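Sorting: how to put a mixed-up pile in order

Sorting means putting things into groups. The things in one group are alike in some way. You do it when you put socks in one drawer and shirts in another, and a library does it with every book on its shelves.

You can practice sorting at a table with whatever you have. Small blocks, a toy vegetable, a cup and a tray are enough to start.

What is a rule?

Every kind of sorting needs a rule. The rule tells you what to look at and what to ignore.

If your rule is color, a green block and a green crayon go together. It doesn't matter that one is for building and the other is for drawing. If your rule is shape, the green block goes with the blue block, and the crayon goes with the pencils.

The same pile can be sorted many times. Each new rule gives you new groups.

Some rules people use:

Color
Shape
Size
What the thing is for
What the thing is made of

Things that fit in two groups

Malsha Jayawardena's class at Ratow School sorted a tub of 51 small things in September. Most of them were easy. The hard one was a button shaped like a carrot. Was it a button or a vegetable?

The class made a rule for it. They decided that a thing belongs with the job it does, and a button holds a shirt closed — so it went with the buttons. Another class could pick a different rule and still be right. You just have to use your rule the same way each time.

A place for each group

Groups need somewhere to go. A cup is good for long, thin things, which stand up in it and are easy to grab. A tray is good for flat things, or for things you want to see all at once. A board works well for things you are still deciding about.

A box with a slot in the lid is different. Only things that fit through the slot can go in, so the box checks size for you. A coin may go through. A ball won't. Some shape boxes for babies work the same way.

Leave space between groups. If they touch, they get mixed up again.

Try it

Look at the two pictures below. Pick one rule and decide what goes with what. Then pick another rule and start over. 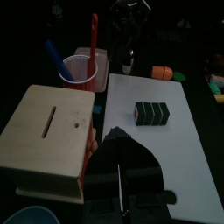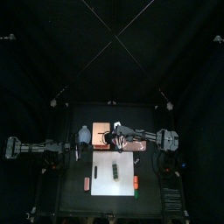 Both pictures: a dark green block on a white board, with orange and green pieces nearby.

Words to know

Group: things that belong together
Rule: how you decide what goes in a group
Sort: to put things into groups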